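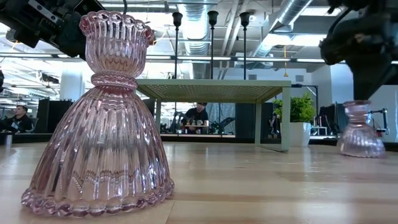
Two pink ribbed glass vessels on a wooden tabletop.

Subject: Re: [sakance-paddle] Portage at Carrasco weir, gauge reading

On the list this morning, the trip planner wrote:
> The route sheet puts the takeout for the Carrasco weir on river left.
> The older Skekico map has it on river right. Which one do we print?
> Also, what gauge level should we use as the cutoff for open canoes?

River left. The right bank landing on the Skekico map was undercut in the high water last March and now drops straight into the current above the weir. The left landing is a gravel bar with slack water behind it. The carry is 254 meters on the left, against 153 on the right, and the first part is steep. Allow two people per loaded boat.

On the gauge: the online reading is in centimeters and is taken below the Sakance confluence. It therefore includes the side stream and overstates the flow at the weir after rain. At 8:00 a.m. the online figure was steady and the painted staff at the road bridge was about a hand lower than I would have expected from it. I would use the staff for the cutoff and treat the online figure as a trend only.

The Fluster rapid below the weir is a separate matter. At low levels the left channel is too shallow to float a loaded canoe, and the right channel has a tree across the lower end. It can be passed close to the island – single file, with four boat lengths between boats. Swimmers will drift toward the tree, so put the throw line on the island before the first boat runs.

Please also correct the road access on page 4 of the route sheet. The gate by the pump house is locked after dark, and trailers have to be out before then.

I can send the revised track file if the web page still accepts uploads.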